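Follby Community Help > Home and Kitchen > Cleaning and Storage

Mineral film in travel mugs and a kettle, vinegar isn't doing it

Posted by Tahsin Jayasinghe
November 24, 2025

We moved to a house on well water in September. Since then everything that holds hot drinks gets a chalky film inside. The kettle is the worst, but my two steel travel mugs have it too, and coffee tastes flat out of them. The county test came back at 300 parts per million for hardness. I have tried white vinegar overnight in the kettle, twice. It took off the loose stuff and left a gray ring at the waterline.

I don't want to put in a softener this year. The quote from Priton was more than I can spend before the roof is done. I also want to stop buying coffee on the way to work, so I need the mugs usable. For now they get rinsed and left upside down to dry near the sink.
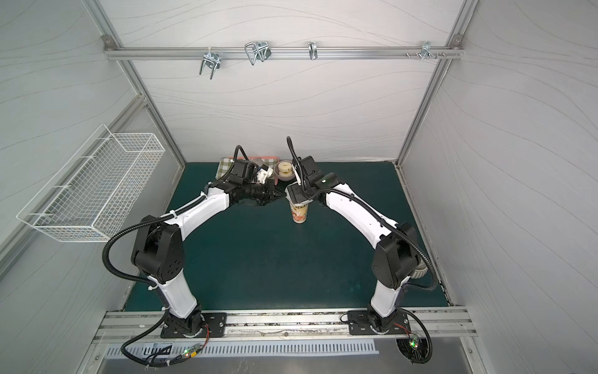
Dalva Araújo
Citric acid. Vinegar from the store is weak and you are probably using it cold. Two tablespoons of citric acid powder in a full kettle, bring it to a boil, switch it off and let it sit for 30 minutes. Pour it out, rinse, boil plain water once and dump that. My ring was years old and needed two rounds.

For the mugs use one teaspoon in hot water, lid off, 20 minutes. Never close the lid on it. Take the rubber gasket out first and wash it by itself with dish soap. If the coffee tastes flat, the gasket may be the problem as much as the film. Old coffee oil sits under it and citric acid does nothing for oil. Baking soda paste does, but rinse between the two or they cancel each other out.

Lilian Rugemalira
just use bottled water in the kettle, problem solved

Tahsin Jayasinghe
Thanks Dalva. I did not know the gasket came out. It was brown underneath. Will get the powder this weekend. Lilian, that gets expensive with four people drinking tea.

Until the mugs are clean I am still on paper cups most mornings.

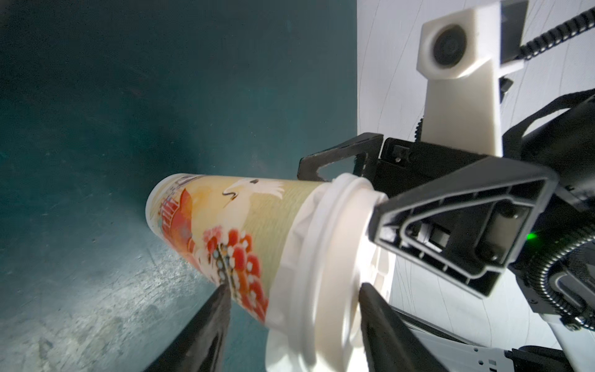

Related posts in Cleaning and Storage

Black spots on a mug gasket, replace or bleach?
Does a pitcher filter help with hard water?
Wijaya kettle lid won't stay shut
Descaling a drip machine with no clean cycle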